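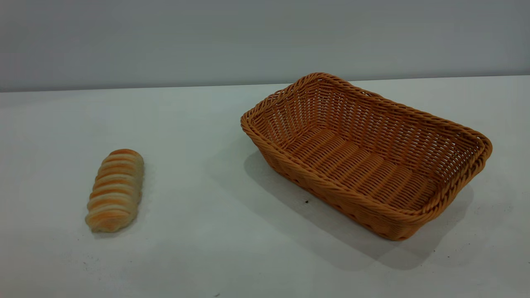 Certification Build

The console version of Graninov failed certification on the second screen. Uliana Semeniuk read the report at her desk at the studio in Nurkent. The defect was listed as severity one: when the phone running the companion app lost its connection, the game paused, and when the connection came back, the game stayed paused. Steps to reproduce, eight. Reproduction rate, 14 attempts out of 14.

She forwarded it to Obaidul Sarkar, who had written the companion app, and to Helmut Hagedorn, who had written the layer between the app and the console. Each replied within a minute that the fault was in the other's code.

"The phone sends a resume message," Obaidul said when they met in the test room.

"The console never receives one," Helmut said.

"Then it is lost in between."

"I wrote what is in between."

Uliana connected the network analyzer and asked them both to sit down. She started the game, walked the player character to the first bridge, and switched the phone to airplane mode. The pause menu came up. She waited 30 seconds and switched it back. The phone showed the map. The television showed the pause menu.

On the analyzer, the resume message left the phone 175 milliseconds after the handshake. It reached the console. It was well formed. The console discarded it.

"Sequence number," Helmut said after a while. He scrolled up. "The app restarts its count at zero on every connection. The console expects the count to continue. Anything lower is treated as a duplicate."

"The specification says restart at zero," Obaidul said.

"Which version?"

There were two. The older one had been written in August by Lakmal Kodikara, who had since left for Wanigasekara. The newer one had no author listed and differed in one paragraph.
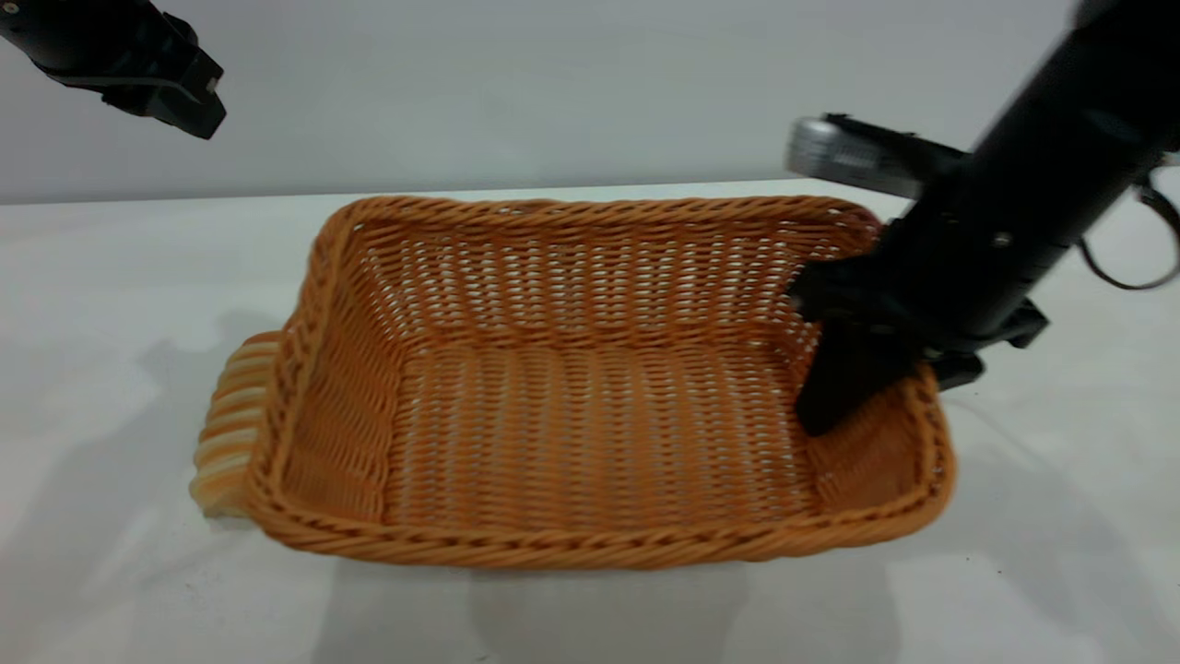

Uliana called Lakmal at seven in the evening. He answered from his kitchen and said he remembered the protocol well enough. She asked him which behavior was intended. He said neither, strictly – the count was supposed to belong to the session, and the session was supposed to survive a dropped connection. While he talked she wrote the word "session" on the back of the report. He said the session identifier was already in the handshake. It had been there since the first prototype, under the name Hamo, and no code had ever read it.

"Why Hamo?" she asked.

"I needed four letters."

She thanked him. He asked whether the bridge still flickered in handheld mode, and she said it did.

The change took Helmut 25 lines. Obaidul removed the reset from the app and stored the last count next to the Hamo field. They ran the test at nine, and again at ten with two phones, and the pause menu closed each time. On the second phone the map was drawn upside down. Uliana logged it as severity three and assigned it to herself.

Despina Manolakis, who handled submissions, uploaded the build before midnight. The form had a field for the cause of the failure. She typed "duplicate detection," deleted it, and typed "session handling." The form accepted up to 30 characters.
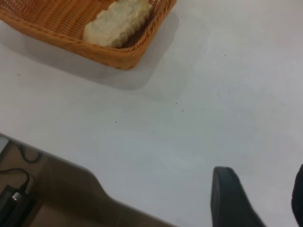 Bread in a woven basket.

The second report arrived on 2 April 2022. The severity one defect was closed. A new one had been opened against the bridge. Uliana printed it, took the analyzer off the shelf, and went to find Helmut.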